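Itoswood Robotics Club: Our Summer in the Simulated Kitchen
A gallery from the Bottle Team, posted September 2021

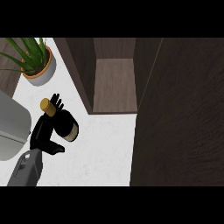

When we started the summer session in June, the plan was a modest one. We wanted the older students, who had already spent a year on wheeled robots and were (let's say it kindly) a little tired of following black tape around a gym floor, to try working with an arm. Arms are expensive and our club budget is what you would expect, so we went the simulation route, with everybody sharing one virtual kitchen and taking turns at being in charge of it. I thought it might keep them busy for a couple of weeks. It kept them busy all summer, and I have had more than one parent stop me at the grocery store to ask why their kid is suddenly interested in how people pick up ketchup.

The task we settled on sounds simple: take the bottle, carry it across the counter without knocking into anything, and put it away in the open cabinet. A grown person does that without thinking while talking on the phone. For our students it was a long chain of small decisions, and every one of them had to be written down in code or steered by hand, and then argued over during snack time, which is when most of the real engineering in this club gets done.

I had better explain what is in the kitchen, for the grandparents and other good people who read this page and were not at our open evening. There is a white marble-patterned counter, a potted plant with long narrow leaves, a big light grey thing with rounded corners that the students have named the Toaster of Doom, and plenty of dark wood. The bottle is a dark wine bottle with a gold top. Before anybody writes to me about that, the bottle came with the kitchen, and the students filled it, in their imaginations, with grape juice.

The hand was the part they loved best. Our wheeled robots never had anything like it, and the first afternoon was given over almost completely to opening and closing the fingers, waving at each other across the screen, and trying to make rude shapes, which I pretended not to see. After that we got down to business. A bottle is an awkward thing to hold. It is narrow at one end and fat at the other, it wants to swing, and if you take it too near the neck the bottom goes wandering off on its own. Vasanthi Sultana, who was our student lead this year, kept a notebook of every grip the team tried. By the end of the session she had 177 attempts written up, in three colors of ink, with little drawings. I would like that notebook to be in a glass case someday, and I have told her so, and she has told me to please stop telling people.

Her notes on tilting are my favorite pages. The early entries all try to keep the bottle perfectly upright the whole way, as you would if you were carrying a full glass, and the arm had to twist itself into terrible positions to manage it. Then there is an entry that just says "why are we doing this, it has a cap on," underlined twice, and from there on the bottle is allowed to lean. I remember the noise in the room that day very well!

Our second great subject was getting past things. The view from above makes the counter look roomy, but the arm has to come in from somewhere, and it takes up a good deal more space than the students first gave it credit for. Everyone watches the hand and forgets about the forearm. The Toaster of Doom earned its name in this way. The plant had its troubles too, and for a time there was a running tally on the whiteboard of leaves touched, until I asked for it to be wiped off so we could use the space for actual coordinates.

Sobia Paracha joined us on loan from the Gutley club, where they have been doing arm work a little longer than we have, and she taught the group to plan backward. Start at the shelf, she would say, with the bottle already where you want it, and ask where the hand must have been just before. Then go back one more step, and one more, until you reach the counter. Some of the students took to this at once and some of them fought it for a week. I am glad to say the fighters and the takers ended up on the same team for the final challenge and were still speaking to each other at the pizza.

The final challenge was a friendly one against Gutley and the students from Dramulness, scored out of 1000, with points for a clean carry, for the placing, and for how neatly the team could explain its own code to a judge. We finished with 76 fewer points than Gutley, and ahead of Dramulness by a whisker. The judges were especially kind about the explaining part. They asked our youngest member what she would change if she had another month, and she talked for so long that the schedule for the afternoon had to be moved. (I recognize the trait. I am told it is catching.)

We owe a large thank-you to the Wanigasekara family, who lent us the room above their shop when the school building closed for floor work, and who never once complained about the sound of the chairs. Thank you also to everyone who brought fruit, extension cords, and patience.

The fall session meets on Tuesdays after school, with five places open for new students. You do not need to have written any code before. Bring a pencil and a notebook, and if you have one, a plastic bottle from home, because we begin the first meeting by closing our eyes and picking it up very slowly, saying out loud what each finger is doing. It feels silly for the first few minutes, and then the room goes quiet.

To sign up, leave a note for the Bottle Team at the front office, or catch Vasanthi in the hallway. She has the list, and she may even let you look at the notebook.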